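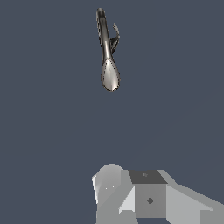
Hodska Slim Lever Handle

Solid lever handle for internal doors, polished finish
Product code 1402-P
Sold as a pair with fixings

The Hodska Slim is the narrowest lever in the Joly range. It was drawn up for older houses where the door stile is too thin for a modern backplate, and it has since become our usual suggestion for cupboards under the stairs, cloakrooms and box rooms.

Each lever fits on a round rose with a screw-on cover. The springs are in the rose, so a tired latch will not leave the handle drooping. If your latch is new and has a strong spring of its own, you can take the rose spring out with a small flat screwdriver. The fitting sheet shows how.

Finishes

Polished, satin and aged bronze. The polished finish shows fingerprints, and in a busy kitchen most people are happier with satin. Aged bronze is left unlacquered and will go on darkening, faster near the coast. We can't match it to a handle you bought years ago.

What's in the box

2 lever handles
2 roses with covers
1 spindle, cut for doors up to 35 mm thick
Wood screws and bolt-through fixings
Grub screws and hex key
Fitting sheet

For thicker doors, order the Gatau long spindle at the same time. Fire doors need the bolt-through fixings and a rated latch, sold separately. Please check with your building inspector before ordering for a flat or a rented house.

Fitting

The handles work either way round, so there is no left or right to choose. Mark the spindle hole from both faces of the door and drill in from each side, otherwise the face will splinter. Do the grub screw up firmly, then go back to it after a week or so of use and give it another quarter turn.

If you are replacing knobs, measure the backset first. A knob set close to the edge of the door is comfortable enough, but a lever in the same place can catch on the stop.

Care

Wipe with a soft damp cloth and dry it off. Don't use metal polish, bathroom spray or anything with bleach in it. Wax is fine on the bronze – a thin coat twice a year, buffed off.

Matching items

Hodska Slim bathroom turn and release
Hodska Slim keyhole cover
Joly tubular latch
Flameo fire-rated latch

Stock and delivery

785 pairs in polished. Satin is due back in March and can be ordered now. Orders placed before noon go out the same day, except bronze, which is finished to order and can't be returned unless faulty. Unused handles in the other finishes can come back in their box with all the fixings.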